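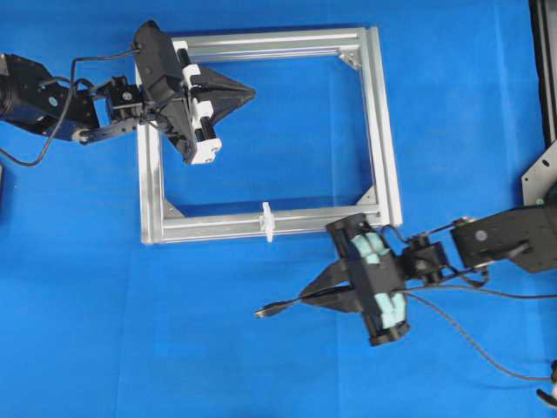 Gulance wrote:
I'm putting together enclosure panels for the printer in the garage and I'm stuck on how to hold the clear sheets. The frames are slotted aluminium extrusion, four bars each, a bit wider than tall. There are small triangular brackets on three of the inside corners, and a little white translucent clip straddling the bottom bar just right of the middle. Do I need more clips, or should I be doing something else? The door is the one I'm worried about. It gets opened a lot.

Print this topic | E-mail this topic

Sonda wrote:
More clips. I run two on each long side and one on each short side. My door has been on since February and it's over 703 hours of printing now with no buzz.

flato_96 wrote:
I wouldn't bother with clips. Cut the sheet a few millimetres bigger all round and sit it in the slot with rubber gasket strip. You have to take one bar off to get it in but after that it stays put.

Sonda wrote:
That's fine until you crack a panel. Then you're pulling the door apart, and if it wasn't square the first time you get to find that out again. With clips it's a two-minute swap.

flato_96 wrote:
I've cracked one panel in 5 years. And the gap around a clipped sheet leaks heat, which matters if you print ABS.

Gulance wrote:
Mostly PETG, some ABS in winter. The sheets are already cut so bigger isn't an option unless I buy again. What about the corner brackets, do they get in the way of gasket?

Zinash Tufa wrote:
They do if the sheet sits in the slot. You either notch the corners of the sheet or move to hidden connectors inside the slot. I notched mine with a fine file — slow, but it didn't chip. Leave the protective film on while you do it.

flato_96 wrote:
Agree on notching. Score and snap won't do an inside corner.

Sonda wrote:
He's said the sheets are cut. Clips, and a strip of foam tape behind the sheet for the leaks.

Gulance wrote:
Going with clips and foam tape for the sides and top. I'll recut the door for gasket if it rattles. Thanks all.

Home | Forums | Workshop | Classifieds | Search | Log in

Recent topics
Squaring a frame without a big square
Sison hinges, which colour screws?
Acrylic or polycarbonate for a door
Garage too cold for ABS
Topic 1202: post your enclosures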